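Usteck Hand-Held Gripper Pair – Club and Classroom Hire Set
Reading time: 4 minutes

Search products, kits, spares Go

The Usteck set is a pair of hand-held grippers for school clubs and student projects where people show a task by hand before a robot tries it. One person works both grippers, and the recordings go into the project folder for the team to train on. 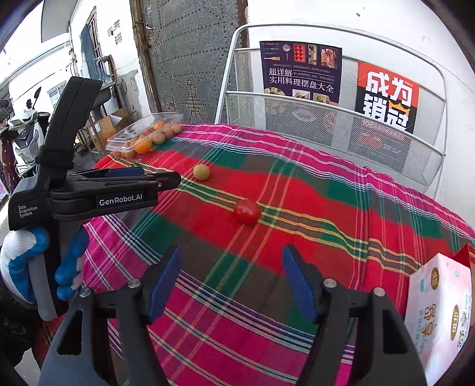
We have lent the set to clubs since last July. It is priced for groups that meet once a week in term time, and most of them keep it for a full term. It can also be hired for a single competition weekend if it is free.

What the grippers do

Each gripper has two black fingers with blue rubber pads on the inner faces. The fingers open and close as you work the handle. The pads are soft enough for small, easily bruised things, so cherry tomatoes have become the usual practice object for new teams. Grapes are harder. Boiled eggs are a good second-term task.

You wear the strap over the back of the hand and hold the handle as you would a trigger grip. Work gloves are fine and we advise them for longer sessions. Students with small hands should tighten the strap before they start, or the gripper will twist when they reach across the table.

The Toso table task

Most clubs hire the set to prepare for the Toso Student Challenge, so we have built the hire notes with that in mind. In the Toso table task a team has to pick small round items off a cloth and put them into a box or tub. Points come off for anything dropped or squashed. The cloth can be plain or patterned and teams are not told which until the day, so it makes sense to practise on both. A busy tartan or plaid is a good test.

Ruoxi Zhong, who coached the Grerkano school team last year, asked her students for 200 clean recordings before they trained anything. Her advice to new teams is to move the objects every time and to change the table now and then. Her group recorded the first batch with everything in the same place, and the arm at the competition could only manage that one place. They did the batch again and finished third in their heat.

A clean recording means one task from start to finish with no talking to friends half way through and no putting the grippers down. If a tomato rolls off, stop and start a new one. Keep the failed one in a separate folder – some teams find a use for them later.

What is in the hire set

Left and right gripper, with straps
Charging leads
Spare finger pads, 10 in a bag
Hex key for the finger screws
Printed quick-start sheet and a longer guide for the teacher
Carry case

A laptop is not included. The club's own machine will do if it has 300 GB free. Vignesh Kaimal has written a short script that renames the recordings by date and task, and it comes on the memory stick in the lid of the case. It works on Windows and Linux. The Mac version still has trouble with long folder names.

Setting up

Allow one session for setting up and trying things out. Charge both grippers the night before. Switch on the left one first, then the right, and wait until both lights stop flashing. Check that the fingers close fully and that the pads meet square. If they do not, loosen the screw near the top of the finger, line it up and tighten it again by hand. Do not use a power driver.

Wipe the pads with a damp cloth after working with food. Fruit juice makes them sticky and the next recording will show things clinging to the finger. Worn pads pull off and new ones press on.

Sessions go best with one student on the grippers, one laying out the objects and one at the laptop. Swap every ten minutes or so. Arms get tired sooner than people expect.

Which clubs it suits

The set suits ages 13 and up. No coding is needed to make recordings, but someone in the group should know a little Python if you want to train on them. Clubs that already have a Dai bench arm can use our settings file, written by Zhenhua Qin. For other arms you will need to measure the finger length and enter it yourselves. The guide covers this on page 3.

The set is not a toy and should not be used on people, pets or hot pans.

Booking

Send us your club name, the dates you want and the name of the adult in charge. Boyang Xu looks after bookings and will reply with the dates that are free. Spring term goes first, so ask early if you are entering Toso. Collection is free from our workshop. Delivery is charged by distance and the case must be signed for.

Lost pads and leads are charged at cost. Scratches and ordinary wear are not charged. If a finger is bent, please tell us when you return the set and do not try to straighten it. Repairs are done by Baoshan Mao, and a bent finger usually takes him a day or two.

Last updated: May 6, 2025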